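Do Stash Trackers Make Knitters Use Up Yarn?
Project report, Fiber Arts and Consumer Habits
Juraj Oravec and Riku Wada
Submitted 10/14/25

Why we picked this

Yarn companies and pattern sites like to say that logging your stash helps you buy less. We both knit, we both own more yarn than we will use, and neither of us believed it. Riku had used the Pristix app for a year and bought more during that year than before. One person's bad habits prove nothing, so we set out to test the claim with a small group.

What we did

We asked knitters and crocheters at the Furkley yarn shop's open evenings to log every skein they owned, and then everything they bought or used up, starting in March. Half used Pristix and half used a paper notebook with the same columns: brand, fiber, weight, yardage, date in, date out. We had 37 people at the start. By the end 10 had stopped sending us anything, most of them from the notebook half.

Yardage was the main measure. We chose it over skein count because a skein of lace yarn and a skein of bulky are hardly the same thing. Leftover balls under 100 yards were left out. Juraj thinks this was a mistake, as several people told us their scraps were the only part of the stash that ever shrank.

What we found

The app group logged more often. They did not finish more projects, as far as we could tell, and the gap in yardage used was too small for us to make anything of it. A few people in both groups bought less for the first few weeks and then went back to normal. One person entered a single order of up to 500 yards of sock yarn under "planned," a column we never set up.

The notebook people wrote better notes. They recorded needle sizes, gauge and whether a yarn had pilled, and the app people mostly left those boxes blank. Whether that helps anyone knit faster is another matter, and we have no evidence that it does.
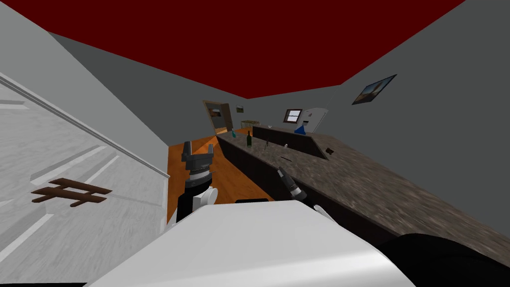 Problems with the data

Everything was self-reported. We never looked in anyone's closet. People who agree to log their yarn for a class project probably care about the subject already, and the dropouts may well be the ones who kept shopping. We also let people choose their own group, which we should have settled by drawing names.

The Higuchi winding scale we borrowed for checking partial skeins gave readings we did not trust, so those entries are guesses from weight on the label. Two Ultar wool blends had no yardage on the band at all and were dropped.

What we would say now

We can't support the claim that tracking a stash makes you use it up. We can't rule it out either with a group this size. If someone repeats this, they should assign the groups, count the scraps, and run it through the holidays, when gift knitting changes what people buy.

Riku has deleted the app. Juraj still keeps the notebook, mainly for the needle sizes.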